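From: Deming Du
To: bimanual-sim list
Date: Sep 29, 2026
Subject: Re: Re: stack task, grip faults after the Plenix update

> We moved to the new Plenix build in April and the stacking runs
> have been poor ever since. The cube slides out of the fingers on
> the way up, or both arms stop dead with a joint limit error. Has
> anyone at Barrera seen the same? We have gone back to the old
> build for now.

Yes, we have seen both, and they are separate faults.

The sliding one is a friction setting. The new build reads the finger pads from the arm file and ignores the value in the task file. Ours had no value in the arm file, so the pads fell back to the default and the cube crept downwards a little on every step. Put the number in the arm file and reload. Out of 200 runs we had 17 drops before the change and 8 after it.

I have not explained the remaining 8. In all of them the cube was picked up turned a few degrees, so the fingers met it near the corners.

The stop is more serious. If one arm trips a limit, the other should hold where it is. In our log for run 1129 the second arm carried on to its last target for several steps before it stopped. In simulation that costs you a run. Please do not load this build on real arms until Bruvura have answered the ticket.

Our set-up is two arms on one table, small cubes, stock grippers:

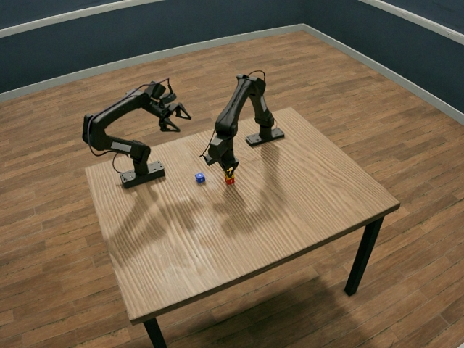
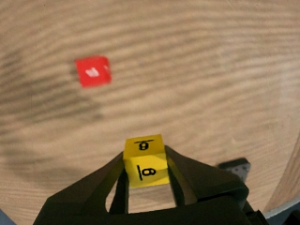
If you want to check your own logs for the stop fault, compare the time stamps of the two halt messages. They should fall on the same step. Ours were apart in every run where a limit tripped, and the gap was longer when the arms were moving fast.

I can send the arm file to anyone who asks.

Deming

Recent in this list
Aklow wrist cable snags on elbow
Halt messages out of order in log
Pad friction, which file wins?

Comments (2)

rk_sim: Same gap in the halt messages on our side. Added to the ticket.

Pell: The arm file change worked for us, thanks. Still get the odd drop on turned cubes.

Contact the list owner | Back to top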